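Making Street-Level Map Imagery Earn Its Keep Around the House
Posted 7/16/19 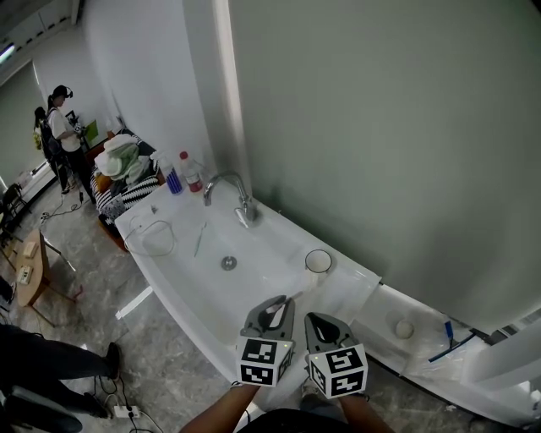 Most people use the street view on a mapping site for two things: looking up their own front door, and looking up the front door of an ex. Both are fine hobbies. The same free tool can also save you a wasted trip, a parking ticket and at least one argument in a driveway, so we've put together the tricks we keep coming back to.

Check the date before you believe anything

Every street photo has a capture date tucked into a corner, usually in type small enough to be legally deniable. Read it. Our own block was last photographed in February, in what looks like the final hour of civilization, and the hardware store in the picture has since become a place that sells candles. If the site offers older captures, flip back through them.

Measure the curb before the sofa arrives

Delivery crews ask about access, and "it's pretty wide, I think" doesn't impress them. Switch to the overhead view, right-click, and use the measuring tool to get the distance from the street to the door. Ours came out at 18 feet, which settled a marital dispute of long standing. Don't trust it for doorways. For those you still need a tape measure and someone to hold the dumb end.

Scout the stairs

Museum and theater tours are now common online, and they're handy for anyone bringing a stroller, a walker or a bad knee. Walk the route on screen first. Look for the elevator, the ramp and the restrooms, in whatever order your party requires. We did this for the old Petridis theater and found 3 separate staircases before the balcony, none of them mentioned on the ticket page.

Save the parking, too

Drop a pin on the lot entrance. The pin for the building itself will cheerfully guide you to a loading dock. Street signs are often readable if you zoom in, though see the first tip about dates, and read the real sign when you get there. Explaining to the city of Zedberg that the internet said it was okay costs the same as saying nothing.

Keep a paper copy

Take a screenshot of the last few turns, print it, and put it in the glove box. Phones lose signal in exactly the hills where you need them. Ours quit on Rokberg Road, and we spent the evening admiring a reservoir.

Photograph your own rooms while you're at it

An indoor tour works for your place as well. Stand in the middle of each room, shoot slowly in a circle, and open the closets. Insurance people like this sort of thing. We ended up with 206 pictures, deleted the blurry ones, and put the rest in a free Flornow album labeled by room. Leave enough space for 200 or so more if you own a garage.

Blur what you don't want seen

The big map sites will blur your house on request. Look for the "report a problem" link, mark the spot, and submit. Think first, though: the blur is generally permanent, and pizza drivers use those pictures too.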